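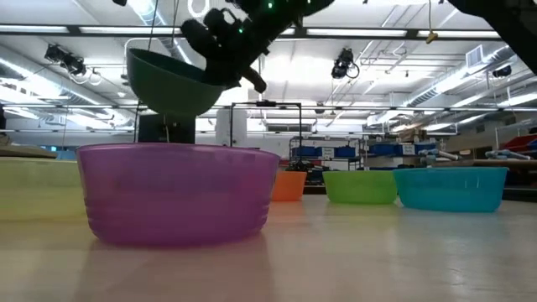
Figure 3. Bowl task, fixed camera, dark green bowl held above the large purple one.

4. Collecting demonstrations for the bowl task

4.1 Setup

All demonstrations in this section come from the bowl station at the Tronau lab. Plastic bowls in different sizes and colors, one table, one goal: end with the bowls nested. The operator picks a bowl, carries it over a larger one, lowers, lets go. Simple to say. Harder to do through a remote link, as most of the trouble is in the last few centimeters.

We picked bowls for three reasons. They are light, so a bad grasp moves them and we see it right away. Their rims are thin and round, so the same bowl can be taken from any side. And some of them are see-through, like the purple bowl in Figure 3, with ridged bands that bend whatever stands behind them. The depth estimate is poor on that bowl and we wanted it to be. A policy that only works on solid-colored ware is not much use to us.

The table top is glossy. It gives broad pale reflections from the ceiling lights and a faint purple smear under the purple bowl. We tried a matte cover for the first pilot and dropped it again, policies trained on the cover did badly without it.

4.2 Two ways of showing the task

Remote control. The operator stands at a second desk and drives the arm with the Drulura handset. Position of the hand maps to position of the gripper, scaled down by half near the table. Finger closure is on the trigger. The operator may look at the camera feeds or straight at the table, we did not force either. Most used both – feeds for the approach, own eyes for the release.

Guiding by hand. The arm is put in its soft mode and the operator pushes it through the motion, standing next to the table. The path is recorded, then played back once with the operator out of view, and only the playback is kept. This costs twice the time per demonstration but takes the person out of the recordings.

Both modes write the same log: joint angles, finger commands, images from all cameras, a time stamp for each. The logging software is Clastard, unchanged except for a fix to the time stamps (see 4.4).

4.3 Protocol

Each episode starts with the bowls upright in a loose row, in an order drawn by the script. Spacing left to whoever resets the table. Operator reads the target pair off the screen, starts the log, does the move, stops the log. No second tries inside an episode. A drop ends it and it is saved as a failure, not deleted.

We recorded 400 episodes by remote control and 200 by hand guiding. Failures included in both numbers. For pretraining we also used 2,000 older episodes from the Buenaventura site, same arm but cups and boxes in place of bowls. No bowl was ever seen there.

Background was left as it is. Shelving, blue bins, ducts, bright ceiling lights, all of it in view of the fixed camera. Other groups hang a curtain. We did not, since the lab changes from week to week anyway and the policy has to put up with it.

4.4 What went wrong during collection

Tilt. Operators tend to take a bowl at the rim and leave it tipped. In Figure 3 the held bowl is at an angle, rim rising toward the gripper and the rounded underside facing left and down. In our logs the remote operators corrected the tilt late, often just before release, in one quick wrist turn. In the hand-guided episodes the correction is slower and spread over the whole transfer. The policy copies whichever it was trained on. Trained on a mix it does something in between, and we have seen it stall halfway with the bowl still tipped.

Hidden contact. Once the held bowl goes inside the larger one, the fingers cover the rims in the wrist view. The fixed camera helps here but only if the large bowl is in the front of the row. We now log the row order so that these episodes can be weighted seperately.

Time stamps. For the first 293 remote episodes the finger command was logged when sent and the images when recieved. Small offset, big effect: the policy learned to open early. Corrected afterwards by shifting the command stream, and we checked the shift by eye on a part of the episodes. Not all.

Fatigue. Late afternoon sessions had more drops than morning ones. We cut sessions to one hour after that. No formal test of this.

4.5 Choosing what to keep

Two filters. First, drop any episode where the gripper stands still for longer than five seconds, mostly these are operators reading the screen again. Second, trim the start so the first frame is the first real motion. Nothing else was filtered. We tried smoothing the remote paths and it made things worse, the small corrections near the rim seem to carry the part that matters.

Failures stay out of the main training set. They are used only for the release detector in Section 5, which needs to see bad releases to learn anything at all.

One open point. Hand guiding gives cleaner paths, but the arm in soft mode feels heavier in some directions than others, and operators avoid those directions. So coverage of the table is uneven – thin at the far right in particular. Remote control does not have this problem. We report results for each mode alone and for both together, with the split by row order given in the appendix.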